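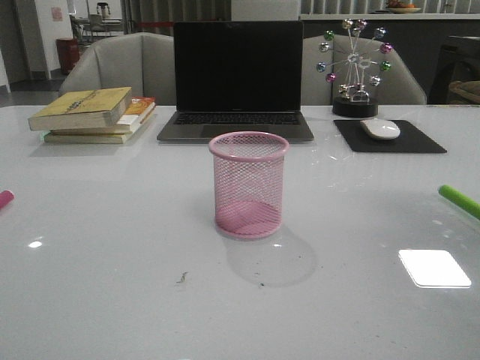 Chapter 4: Setting Up a Home Office on Paper

Before you start: you'll need the Givville case file from the back of the book, a calculator, and a pen that works. Chapter 3 dealt with wages. Now we get to the other side - the small business run from somebody's spare room, and what it can and can't claim.

4.1 The room and the rent

Svetozár Tichý keeps books for tradespeople. Three clients to begin with, then nine. Works from the back bedroom of a rented unit in Givville, trading as Stovside Bookkeeping. Rent is $1252 a month. The unit measures 123 square metres and the office takes up 29 of them.

So the first question is floor area. Office over total, times the rent. Do it now, in the margin if you like, and keep the answer because section 4.4 needs it. Round to the nearest dollar, not before.

Watch the word "used". A room used only for work is one thing. A kitchen table used for invoices after tea is another, and most of the trouble people get into starts there. If the bed is still in the room, or the kids do homework in it, you have to split by time aswell as by area. We'll do a split in Exercise 4B.

4.2 Small stuff

Next, the things on the desk. Students tend to skip these and go straight for the computer. Don't. Pens, folders, stamps, printer paper, a cup to stand the pens in - cheap, gone by the end of the year or not worth tracking, so they go straight to expenses in the month they're bought. No depreciation. One line in the ledger, Office Supplies, receipt attached.
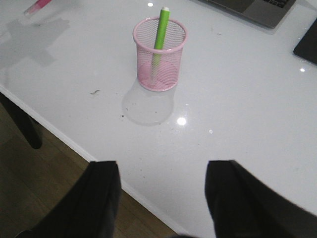

The computer gets handled differently, and so does the chair if it cost enough. In this book the cut-off is $200. Under that, expense it. Over that, it's an asset, it goes on the register with a date and a cost, and you write it down over its useful life. Real cut-offs change, check the current one before doing this for anybody who's paying you.

What about exactly $200? Treat it as an expense here. Every class asks.

4.3 Keeping the receipts

Shoe box, folder, phone - the method matters less than doing it the same day. Thermal receipts fade. Svetozár's first supplies receipt, dated 27 Jun 2022, was from Paiva Stationers and by the time he needed it you could read the total and nothing else. Copy them.

Write on the receipt what the thing was for. "Misc" is no use to anyone, including you.

His neighbour Anas Tazi repairs bikes and claims a van, so his file looks quite diffrent. We leave vehicles until Chapter 6.

Key terms for this chapter: floor-area method, consumable, asset register, useful life, cut-off. Learn the first two before going on to 4.4.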